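Search posts
Search

Anjani Mangundap

Thread on sorting out the small back room. We moved offices in July and it has been a dumping ground ever since. I said I would write up what we did, so I'm doing it in one go.

1/ The room has a grey striped carpet that came with the lease. I wanted it gone. The quote for lifting it and putting down something else was more than we had for the whole room, so it stays. I've stopped minding it. Stripes are handy for lining up furniture, if nothing else.

2/ Budget was £300 for everything, including paint. We spent nearly all of it. Paint took the biggest share. The rest went on hooks, a lamp, a second-hand bookcase and felt pads for the feet of things.

3/ First job was getting the boxes out. Most of them hadn't been opened since the move. Old invoices went for shredding, the crockery went to the kitchen, and one box of cables is still waiting for someone to claim it. If it's yours, please come and get it.

4/ The seating took longer than the painting. We had a mix of chairs from the old place and none of them suited a room this size. Two people sat down and a third couldn't get past to the window. So the chairs went upstairs and we switched to stools.

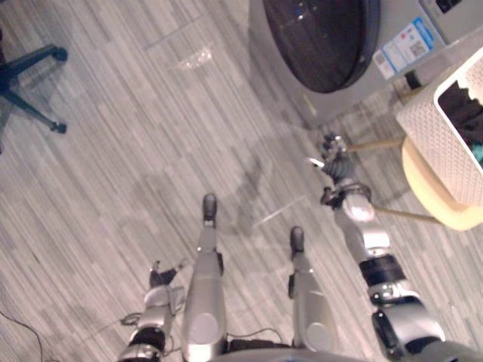 5/ I like the small round ones best. Thin wooden legs, easy to pick up, and they go against the wall when you want the floor clear. I had been looking at a bench from Hanov but it would have blocked the radiator.

6/ A few people asked about marks on the carpet. Narrow legs do leave dents if a stool sits in one place for weeks. A damp cloth and a stiff brush lifts most of it. Felt pads help a bit on hard floors and do very little on carpet, in my experience. I bought two packs and used half of one.

7/ Getting hold of more stools was slow. Flamon had some but only in a set of 6, and I needed 4. Daza would sell them singly but wanted extra for delivery. In the end I drove over and collected them, and they fitted in the boot with the back seat down.

12 replies 3 shares 41 likes

8/ If you're buying second-hand, turn the stool over and check where the legs meet the seat. Sit on it and lean each way. A loose leg can be glued and clamped overnight. A split seat I would leave.

9/ The walls are now off-white. Two coats. The old green showed through the first one in the corner by the door and I had to go back over it before I started the second.

10/ Cables are the next thing. The sockets are all on one side, so anything plugged in ends up with a lead across the floor. I've priced up some trunking for the skirting and will do it when there's a free morning. Until then, watch your feet.

11/ Still to do: a blind for the window, a shelf above the radiator, and a proper clean of the carpet. If anyone has hired a carpet cleaner locally and was happy with it, let me know which one and what it cost for the day.

5 replies 1 share 28 likes

Last updated: February 19, 2018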